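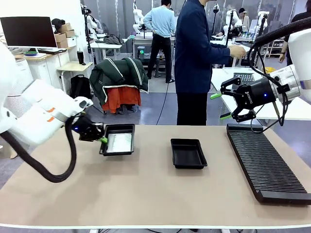
Zeder 黑色浅托盘 + Kakusmont 棱条长架：用了大半年的感想

2020年12月27日
分类:桌面整理 / 手工

先说结论:喜欢,很喜欢,喜欢到我后来又补了一次货。四月份第一次下单的时候我只是想找个东西装珠子,结果现在家里做手工、修东西、包礼物、拼拼图,全都围着这几个黑色长方盘子转。家里人已经学会了,桌上有盘子就说明那一块别碰,哈哈。

店是 Sekside,一家小网店,主要卖各种收纳和工作台上的零碎。托盘是 Zeder 的,长架是 Kakusmont 的,两样分开卖,我是一起买的。都是自己掏钱,没有人送我,也没有优惠码可以给大家(有人在留言里问过,真的没有)。

为什么是黑色

我以前用的是白色的搪瓷盘,还有超市装点心的透明盒盖。白盘子放深色零件很好,放米珠、透明珠、小银环就很难受了,灯一照,满盘反光,眼睛看一会儿就酸。换成黑色以后,浅色的小东西一下子就跳出来了,找一颗掉在角落的珠子,低头扫一眼就有。

那深色的东西怎么办?垫一张白纸呀!我用的就是最普通的打印纸,裁一裁,平平地铺在盘底。这样一个盘子等于有两种底色,想换就换。干脏活的时候也好收拾,修完钢笔,墨渍都在纸上,纸一抽,盘子擦都不用怎么擦。我现在的习惯是一个盘垫纸,一个盘不垫,并排放着,挑东西的时候浅的往黑盘里拨,深的往白纸上拨,做久了手比脑子还快。

裁纸有个小窍门:四个角剪圆一点点。直角的纸塞进去,角上容易翘,珠子就会滚到纸底下去。我第一周不懂,翻了好几次纸,后来剪圆了,服服帖帖的。

尺寸和手感

我买的是两种尺寸,大的和稍小的。大的铺开来做主工作盘,稍小的放正在用的那一点点材料。老实讲如果只能买一种,我会买稍小的那种,因为我的桌子本来就不深,大盘往中间一放,胳膊肘就没地方待了。但如果你的桌子够大,两种搭着用是最舒服的。

边沿的高度我觉得刚刚好。太浅的盘子,珠子一弹就飞出去(做过串珠的人都懂那个声音,噼里啪啦,然后趴在地上找半小时);太深的又挡手,镊子得斜着伸进去。Zeder 这个,手腕可以搭在边上,不硌,端起来的时候手指也有地方扣。我经常是捏着一侧的边把它往自己这边拖,很顺。

拖的时候会有一点声音,在裸桌面上尤其明显。晚上家里有人睡觉的话,建议底下垫块布,或者干脆端起来挪。这算是我的第一个小抱怨。

那根长架

买的时候其实最犹豫的就是它。商品页上写得很简单,就说是"多用途棱条架",黑黑长长的一条,上面一道一道平行的凸棱,看着有点像搓衣板的亲戚。我在购物车里放了好几天,想着凑个运费,就带上了。

没想到成了每天都用的东西!我的用法主要是下面这些,大家可以参考:

串好一半的手链、项链,顺着棱与棱之间的沟放,一条归一条,不打结。以前我都是用胶带贴在桌边,撕下来还粘手。

镊子、针、细的竹签、画笔,横着搁在上面,一拿就起来,不会在桌上滚。画笔我会让笔头悬在外面,免得压弯。

拼拼图的时候,把挑出来的边缘片斜靠在棱上,站成一排,图案朝着自己,比摊在桌上省地方太多了。

卡片和小照片也能靠一靠。厚一点的卡纸比较稳,薄的就会慢慢滑下去,别指望它能夹住。

我平时不把它摆正,喜欢斜着放在桌子右边。我是右手拿工具,斜着的话手腕不用拐弯,伸手就是。朋友看了总想帮我摆直,摆直了反而别扭,过一会儿我又给它扭回去了。

说到拼图

夏天我和 Valquíria Prado 一起拼了一幅 3,000 片的星空图,大家可以想象那有多要命,一大片一大片全是差不多的深蓝。我们就是用这套盘子分色分下来的:带星点的放垫了白纸的盘,纯深蓝的放小盘,边缘片上长架。吃饭要用桌子的时候,盘子端走就行,不用把分好的又混回去。光是这一点我就觉得值回票价了。

Valquíria 是那种做什么都不爱用工具的人,一直觉得"拿个鞋盒不就好了"。拼到后面她自己问我链接了。我没有炫耀,我只是把链接发得非常快。

不过深蓝色的拼图片放在没垫纸的黑盘里,晚上灯光下真的看不清,第一晚我们就这么干的,傻乎乎地眯着眼睛找。所以还是那句话,深色的东西记得铺白纸。

修钢笔和小电器

我先生 Hứa 偶尔修钢笔(对,他姓这个,每次快递员都要问一遍怎么念),他对收纳这件事完全没有兴趣,但他现在也霸占了一个盘子。拆笔的时候从左到右,笔帽、握位、笔舌,按顺序排在白纸上,旁边用铅笔写一两个字。拆到一半去接电话,回来也知道拆到哪里了。

他还拿它装过电风扇的螺丝。长的短的各放一边,装回去一颗都没多出来,这在我们家算大事。

有一点要提醒:盘子里的东西是散着的,走动的时候会往一边滑。从书房端到客厅,我一般把纸的四边稍微折起来一点,东西就被兜住了。真的很碎的米珠,还是先倒回瓶子里再走。别问我怎么学会的。

清洁

平时就是湿布擦一下。我偶尔会用一点洗洁精冲一冲,擦干了再叠起来。黑色的东西嘛,灰和指纹是看得见的,特别是下午太阳照进来那一会儿,边沿上一圈细细的灰。介意的人要有心理准备。我已经放弃了,用之前抹一把就算。

长架比盘子难弄。凸棱中间的沟会积灰、积线头、积亮片(亮片!十二月做贺卡之后我至今还能刷出亮片来)。用一把旧牙刷顺着沟刷,刷完倒过来磕两下,基本就干净了。如果家里有那种缝隙刷会更快。横着刷没有用,只会把灰从一条沟赶到另一条沟。

收起来的时候

大小盘可以叠着放,小的搁进大的里面,我立在书架侧边,占的地方跟几本杂志差不多。垫纸我也不拿掉,就夹在中间,下次拿出来直接用。

长架比较尴尬,它太长了,抽屉放不进去。我试过立在墙角,总是倒。最后搁在显示器后面那条缝里,刚好。下单之前量一下自己家里有没有这么一条缝,我是说真的。

几个不太满意的地方

拖动有声音,前面说了。

尺寸标注不清楚。Sekside 的页面只写了"大"和"中",具体多少要自己去问客服。客服回得倒是快,人也客气,但是这种信息直接写在页面上多好呢。

盘子没有盖。做到一半要停几天的东西,我只能盖一块硬纸板在上面防灰。家里有猫的朋友尤其要想一想这个问题,我姐姐家那只,看到敞口的盘子就要坐进去,没有例外。要是 Zeder 哪天出个盖子,我第一时间买。

长架底下光光的,没有防滑的东西。放镊子没关系,可是靠了一排卡片的时候不小心碰一下,整条就挪位了。我后来自己贴了几小块防滑垫,文具店买的那种,贴完就老实了。

价格

大小盘各一个加上长架,我这一单付了 700,运费包在里面。要说便宜也不算,超市里随便一个浅盘都比它便宜。但我那些随便买的浅盘,有的翘边,有的放一放就变形,用一阵子就拿去垫花盆了。这套从四月用到现在,几乎天天在桌上,盘底还是平平的,珠子放进去不会自己往中间跑。

秋天补货的时候我又多要了几个稍小的盘,现在家里一共 5 个。多吗?做贺卡那几天全部用上了,一个放信封,一个放剪好的纸,一个晾贴好的成品……还觉得不够呢!

适合谁

做串珠、刺绣、模型、贺卡的人,我觉得可以放心买。拼图爱好者也很推荐,不过如果你拼的是小幅的,一个盘就够用了。小朋友分积木应该也行,Zulmira Brandão 看了我家的以后,给她家孩子买了同款,说收玩具的时候总算肯自己端着走了。

只是想收纳桌上钥匙零钱的话,买稍小的那个就好,长架就不必了,真的会没地方放。

如果你现在用的盘子已经很顺手,也没有必要换。我当时是被反光折磨得受不了了才去找的。

补充几个留言里问过的问题

有朋友问能不能进烤箱。我没有试过,也不打算试,这就是放在工作台上用的盘子,烤东西还是用烤盘吧。

有味道吗?刚拆开的时候有一点点,我放在阳台上吹了一个晚上,第二天就没有了。

垫纸可不可以换成绒布?可以,我试过一块米白的,珠子放在上面特别乖,一点都不滚。缺点是线头和毛会粘,针尖也容易勾住。做精细的时候用布,平常还是纸方便。

长架上的棱会不会刮花东西?镀层薄的链子我会先垫一条软布,其他的直接放,到现在没有刮出什么来。

还有人问我裁纸用多大的。我是把盘子倒扣在纸上,沿着边描一圈,然后往里收一点点再剪。一次剪 12 张,夹在书架上慢慢用,脏了就换,剪下来的边角料还可以写标签。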